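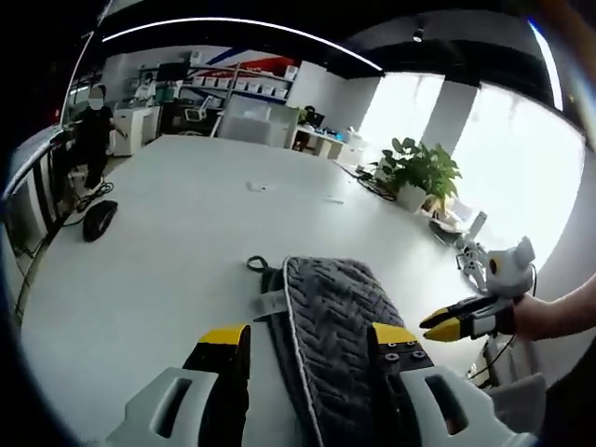

I'd wanted to get inside Kutura ever since a friend gave me one of their throws as a housewarming present, so when they announced an open day I put my name down the same morning. They design thick, squashy, textured cloths for the home, and the website doesn't do them any favours at all — everything looks like a flat grey square. In person it's a different matter! The grey pad on the big white table had ridges standing up off it in a sort of herringbone (or chevron, I never know which is which), with a thin white piped edge and a little black loop strap near the top. I'm a sucker for a good edge. Half the blankets I own have gone at the edge first, and I've got a mending pile to prove it.

Getting there

The 231 bus drops you at the bottom of Prerkley Road, and then it's a short walk uphill past the tyre place. Don't follow the map on your phone, which sends you into the delivery yard next door. I did follow it, and so did the couple ahead of me, and we all had a nice wander round some pallets before a man in a forklift pointed us back the way we'd come. Parking looked grim, with cars up on the verge all the way to the roundabout.

You sign in downstairs, get a sticker with your name on it and take the lift. Mine said "Jean", and I'm not Jean, but there was a queue behind me by then and I let it go. Somewhere there's a Jean who went round as me.

The talk

We started with a talk from Định Kiều, who looks after the patterns and has a lovely dry way of explaining things. He passed swatches along the rows as he went, so you always had something in your hands while he was talking, which every talk should have. I learned that a raised pattern eats up far more yarn than you'd think, and that a chunky surface hides creases, so a cloth that's been stuffed in a cupboard for a month still comes out looking decent. He also said their first winter's stock ran to 1655 pieces, and that they packed the whole lot themselves on two trestle tables. He didn't look as though he missed it.

Someone asked why so much grey. Fair question, I thought, as I'd been wondering the same! The answer was that they tried mustard and a brick red a few years back and the grey outsold the pair of them put together. People ask for colour and then buy grey. I felt a bit got at, with two grey ones at home, but there we are.

There was a good bit about washing too. Cool wash, no softener, and dry it flat over something wide, never pegged out by the corners. I've been pegging mine by the corners for years, which explains why it's gone the shape of a kite. You can pull it back a bit while it's damp, apparently, and I'm going to have a go this weekend.

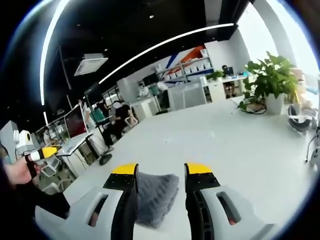
After the talk we were let loose to wander, and I'll admit I was as nosy about the office as I was about the cloths. I'd pictured bobbins and fluff and a kettle on a filing cabinet. What you get is one big open space with a shiny white floor and a black ceiling, and long curved strips of white light sweeping across it. The lady next to me said it was like being inside a spaceship, and she wasn't far wrong. Desks down one side, white mesh-backed chairs tucked in, people getting on with their day as if we weren't there. I would be hopeless at that. I'd want to talk to all of us.

A white floor is a brave choice, I must say. I asked how they keep it clean and got a rather tired smile back. My own kitchen floor is pale and I regret it every time it rains.

The part I liked best was the long white table by the windows. The daylight there is gorgeous, really bright, and if you're going to look at texture that's where you want to be. Under a lamp at home my throw looks like one solid lump, but in window light every ridge on these shows up. There was a large dark grey one laid out with a lighter border, one corner folded up a little, and I must have gone back to it three times. There's a broad-leaved plant in a white pot on that table as well, in much better health than anything I've ever owned (I'd guess it's the light again). I took against my own windows the minute I got home.

We had tea in paper cups and some very good shortbread from Makokha, the bakery a few doors down. If you go, eat before the talk finishes, as the tin was nearly empty by the time I'd stopped fussing over borders.
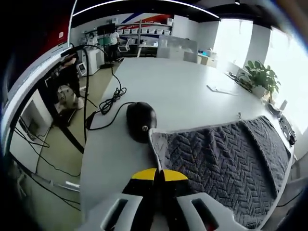 What I bought, and what I didn't

I'd promised myself I was only looking. I came away with a seconds bundle from the Nandeck range, which is their lighter one, a bit thinner and easier to fold small. Seconds were sold from a rail by the lift and you do need to check them over — mine has a wobble in one seam that I can live with, but the one under it had a proper hole. Card only, by the way, and the machine was having a bad afternoon.

I didn't buy a full-size throw. I dithered for ages, and then thought of the drying problem. A thing that heavy needs to lie flat for a day and I've got one radiator and a clothes horse with a broken leg. Maybe when I move.

Would I go again?

Yes, in a heartbeat, though I'd get an earlier slot. The later group got a shorter wander and a colder pot of tea. It's free, but you do have to book, and they're running another one in May with a mending table, where you can bring in something tatty and be shown how to rebind the edge. I'm down for that already, with the kite under my arm.

Posted 2019-04-09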